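Open Afternoon at the Skolunard Workshop, Flaltdale
The two-armed robot was at work on boxed goods when our group came in. 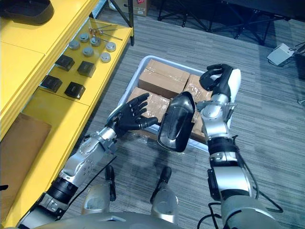
What we saw

Members who signed up for the Flaltdale visit met at the side entrance at 2 and were taken straight to the handling area. Skolunard has been working there on picking and sorting for small warehouses, and the staff had set aside the afternoon to show the work to outside groups.

The robot has two jointed arms, each with a black hand at the end. For our visit it was stationed at a gray plastic tray with four taped cardboard boxes in it, next to a yellow shelving unit that held small parts. Our hosts explained that cartons are a good test because the tape shines under the lights and the boxes sit close together, so there is little room for fingers to get in between them.

We stayed 60 minutes, which included time for questions. Most of these were about speed. The staff said plainly that a person is still faster at this job, and that they are more interested in how long the robot can go without help. Someone also asked about the noise, having expected more of it — the answer was that the fans are louder than the arms.

The small parts come next in the Skolunard plan. Grip settings for boxes don't carry over to metal pieces, and the staff expect that part of the project to run into December.

Next visit

The Imell depot has offered us a tour of its conveyor line. There is no charge, but closed shoes are required and bags have to stay in the lockers. Anyone who missed Flaltdale will get first choice of places. Please give your name at the front desk or reply to this newsletter.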